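Open Day at Dhillon: Watch the Table, Skip the Speech

By Eero Koskela

Nov 25, 2025

ITDALE has had a robotics workshop for seven years, and until this month I had never set foot in it. Dhillon opened its doors to anyone who registered, 1175 of us did, and I came away thinking the company had put its best material in the wrong room.

The main hall was what you would expect. There was a stage, a big screen and a speech about the future of work. A Zimurine arm, painted white, lifted the same crate onto the same shelf for as long as anybody cared to stand there. People clapped the first time and checked their phones the second. It is a good arm, but a forklift could lift that crate and so could I.

The room worth seeing was down the corridor past the coats. That is where Dhillon works on Kala, its program for teaching machines to handle ordinary household things. It had one poster on the door and 19 chairs, and when I went in most of the chairs were free. The engineers put a few objects on a cloth-topped table and explain what each one asks of a machine. I stayed for most of the afternoon.

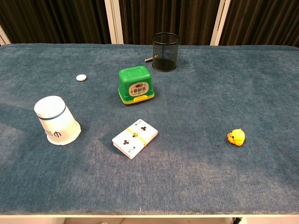
One of the Kala table layouts at the Dhillon open day, with a banded deck of cards, an upturned cup and a toy duck or chick.

You could buy most of it with pocket change, and that is why I trust it. A crate has handles and flat sides. A deck of cards with a rubber band across it is a much meaner test. Squeeze in the wrong place and the band slips, or the deck bends. A wire mesh cup gives some depth cameras trouble, one of the engineers told us, as part of what they measure is the table behind it. A plastic cup set upside down has to be recognized as a cup first and then turned over before it is any use to anyone.

A woman in front of me asked how many tries it takes to learn one object. The answer was 2000, for a fairly simple one, and then more if you change the table. There was a bit of laughter at that. I thought it was the most useful number I heard all day — it told me more about where this technology stands than the whole speech did.

Companies are nervous about showing this kind of work. It is slow, and slow looks like failure to a crowd that has been promised butlers since the 1960s. But the people of Itdale are being asked to welcome these machines into care homes and kitchens, and some of us will be asked to pay for them. We should see the hard part. I would rather know that a rubber band is still a problem than be told again that everything is nearly solved.

Dhillon plans another open day in June. My advice is to move the Kala table to the main hall, put out more chairs and let the engineers do the talking. The crate can go down the corridor, past the coats.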